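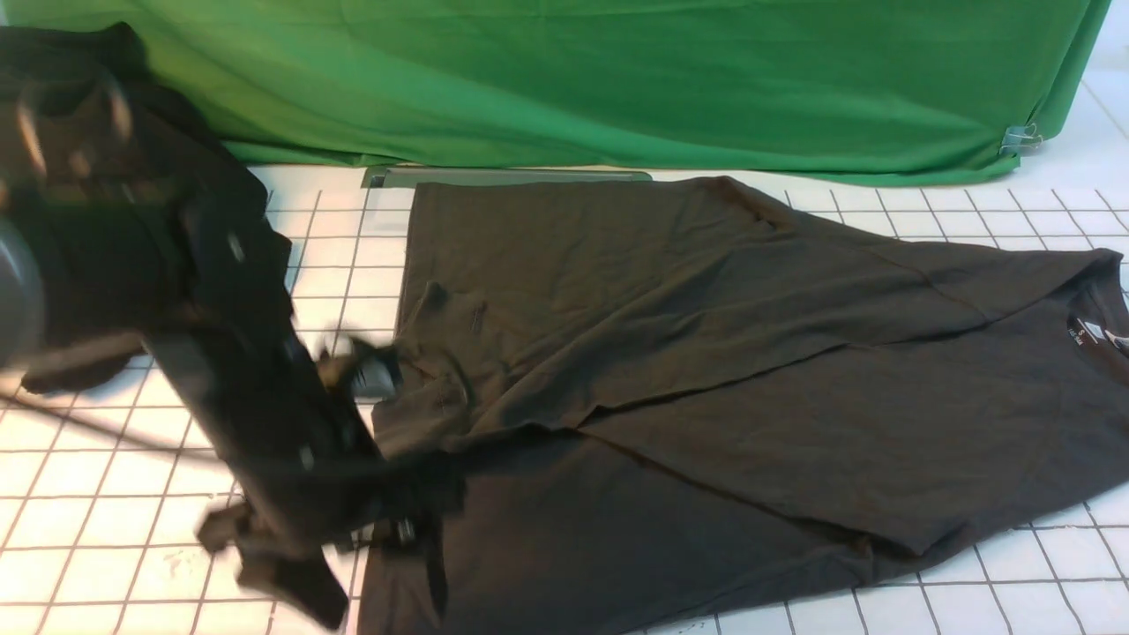

Re: Folding dark clothes on the gridded table

Hi all,

Sorry to be so slow getting back to this thread, it has been quite a May over here. Da-eun So wrote:

> I can get a pair of pants into a tidy long bundle, but dark
> T-shirts beat me every time. I lose the edges. Does the grid
> help any of you, or do you just go by feel?
> Also, where do you put the pile you haven't gotten to yet?

Da-eun, I feel for you! Charcoal on charcoal is hard on the eyes, and I went by feel for years before I came around to a white surface with dark lines. With pants I fold them lengthwise first, legs together, and then lay the bottom edge right along one of the lines. 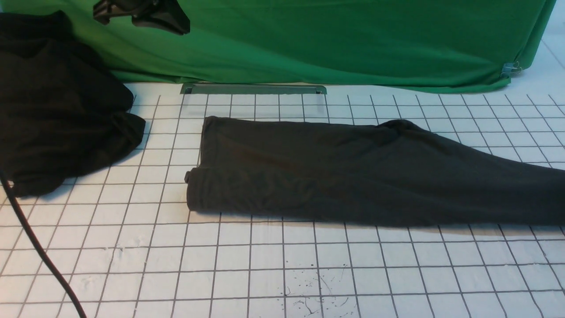 Once that edge is straight I smooth from the middle out toward the cuffs, with the flat of my hand and no tugging (knits will stretch on you if you tug). If a cuff rolls up into a little tube, unroll it now, before you fold again, or you'll have a lump in the drawer all year.

As for the waiting pile, mine goes on the left and stays there, lumpy as you please. I only smooth out one thing at a time.

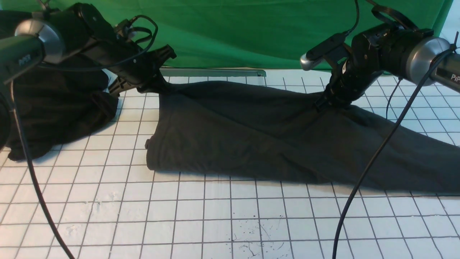
Charcoal piece stretched out, black pile to the left.

Now, T-shirts. I find the collar before anything else – the ribbing is easy to feel even when you can't see it, and the label tells you which side is the back. Then I bring one big panel over and look at the fold. If it runs off on a diagonal, open it up and start again. 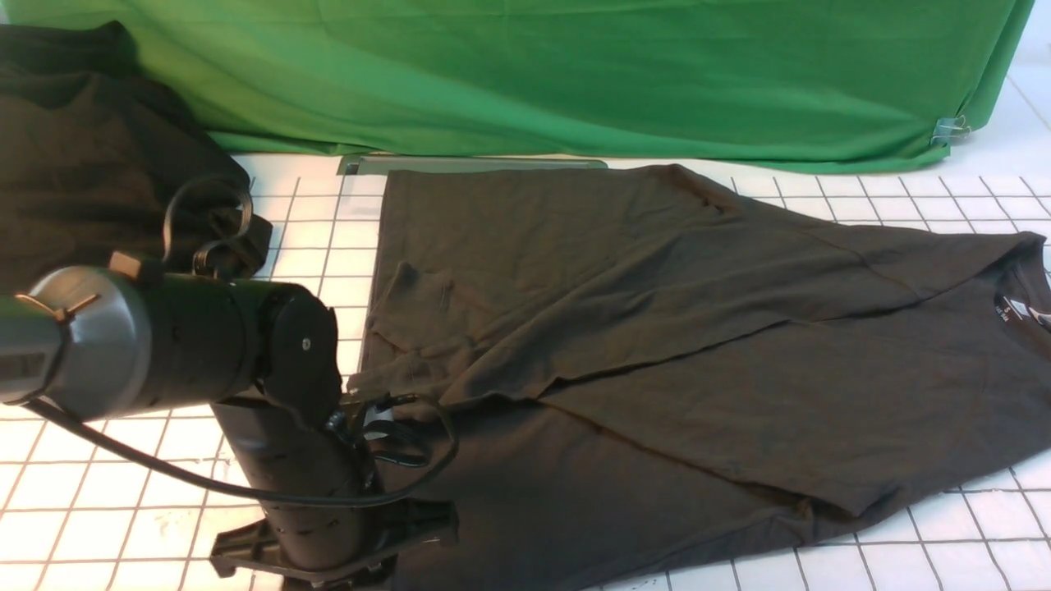 It only costs you a few seconds, and a slanted fold never seems to get better by adding more folds on top of it. I did 28 shirts for the Skokum clothing drive that way, with the radio on and a pot of tea, and rather enjoyed myself.

Do write back and tell us how the next batch goes, and say hello to everyone at Kinnear for me.

Warmly,
M.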